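3.2 Folding on the bed

In most of the households we visited, clean laundry is not folded at a table. It is carried to the bedroom, put down on the bed and folded there, often while the person is standing. Earlier studies of domestic work describe the kitchen bench and the ironing board in detail, but the bed is hardly mentioned as a work surface. We consider this a gap, as the bed has its own properties: it is wide, it is soft, and it must be free again before the night.

Dark garments are a special case. On a pale sheet the outline of black cloth is easy to read, while the seams and the layers inside the outline are not. Participants told us that they look for the hem first and let the rest of the cloth follow.
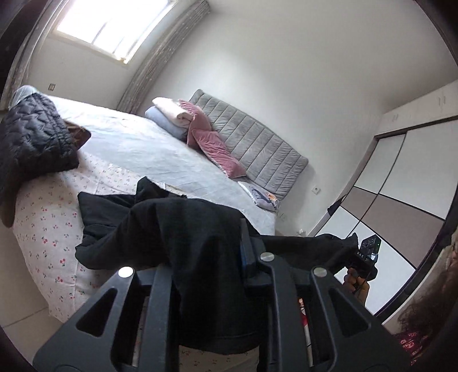

Why do people prefer the bed when a table is available? The reason given most often was space, since a pair of trousers can be opened to its full length without moving other things away.

Toàn Triệu, who coded the interviews, noted a second reason. A sheet holds light fabric in place a little, and a smooth table lets it slide. Verena Marti disagreed in part and argued that a soft mattress makes it harder to press a sharp crease. Both opinions are kept in our coding scheme.

We divide the activity into 3 phases: opening, aligning and closing. Opening is the phase in which the garment loses the shape it had in the basket. For loose garments with a gathered waist this phase is rarely complete. The waist pulls the cloth together, and the wrinkles spread from it into the panel below, so the two sides do not lie equally flat (Figure 5). Participants in Hầu smoothed the panel with the palm and left the waist as it was – one of them called this "good enough for a drawer".

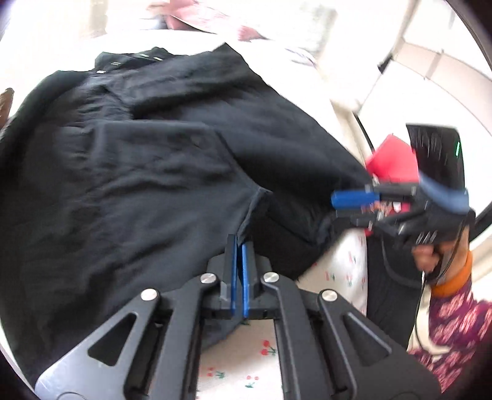 Figure 5. Black garment spread on a white surface, with gathers below the waist area.

Aligning begins when one edge is brought over another. With thin fabric the lower layer often moves together with the upper one, and the colour gives little help to notice it.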